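Materials and Packaging, Unit 5: Paper as a Wrapping Material
Instructor: Donnie Chisholm

Reading for this unit: Litirach course pack, pages 18 to 50. The worksheet is due at the start of the next unit.

Paper has a grain. Most of the fibers line up in the direction the sheet moved through the machine. A fold made with the grain is clean. A fold made across it breaks fibers and leaves a rougher edge.

Terms to know:
Basis weight - the weight of a set area of paper
Caliper - thickness of one sheet
Dead fold - how well a crease stays put once made
Bulk - thickness compared with weight

Light papers crease easily but spring back less than board does. They fill space well and carry almost no load. Heavy papers should be scored before folding.

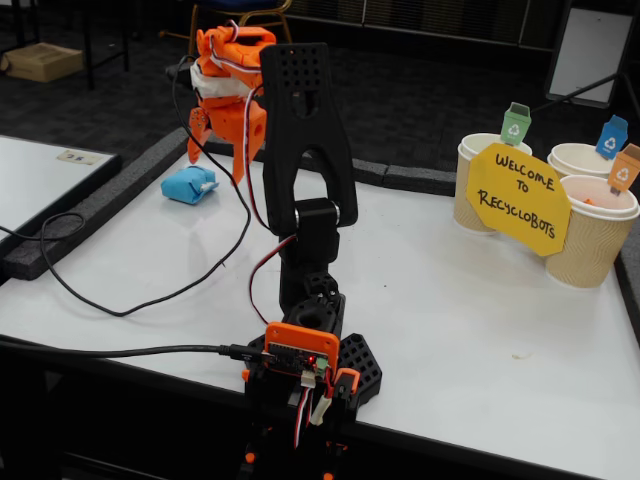
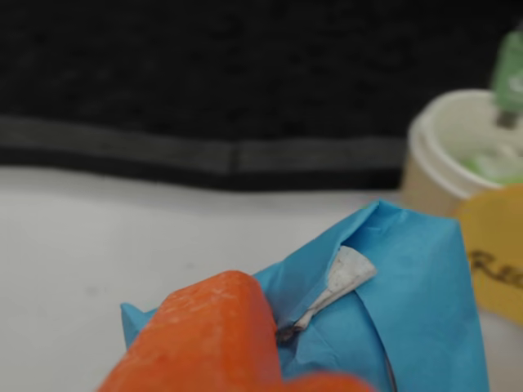
Tabletop setup, and creases in light blue paper (second photo).

Test for grain: cut two strips of the same size, one from each direction of the sheet. Hold both by one end. The strip that droops more was cut across the grain. Write down which one it was before you fold anything.

In September we move on to corrugated board. Bring a steel ruler and a bone folder.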